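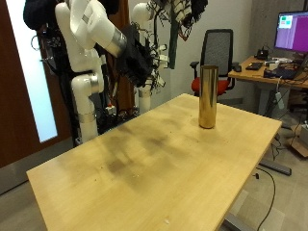
Two-arm cell, table side. Gold cylinder at the far right edge, gripper up.

Shiny Things: gallery from the Rerance grasping runs

Quick page, more words when the writeup is done. Rerance is our two-arm setup for picking up stuff that depth sensing hates: polished metal, mostly. Method is called Moschos. Short version: don't trust one view of a reflective surface. Take several, throw out the parts of the depth map that move when the arm moves, fit a simple shape to what's left. Then grasp.

Training data was 232 grasps, all teleoperated, all in this room. 117 of them on metal objects, the rest on matte stuff for balance. We held back 30 trials for the end and did not look at them untill the code was frozen.

Notes to go with the picture

The cylinder. Worst object in the set. Reflects warm yellow plus dark streaks, and the streaks get read as edges. Single-view baseline kept putting the grasp point behind the can.

The tabletop. Smudges across the middle and left. They matter more than we thought, the plane fit gets a bit noisy over the dark patches. Masking them by hand helped, doing it automaticaly is on the list.

The window. Frosted, bright, left side, set in the door. Runs done late afternoon look different from morning ones. We log time of day now. Should have from the start.

Results so far

Held-out set: 24 of 30 with Moschos, 13 of 30 single view. Most misses were tips, fingers touch the rim and over it goes. Closing slower fixes some.

Cost is time. Extra views make each pick slower, almost double.

Next: same protocol at the Clonivwood lab, 100 trials, different table, different lights. Iltell planner gets swapped in after that. Logs on request.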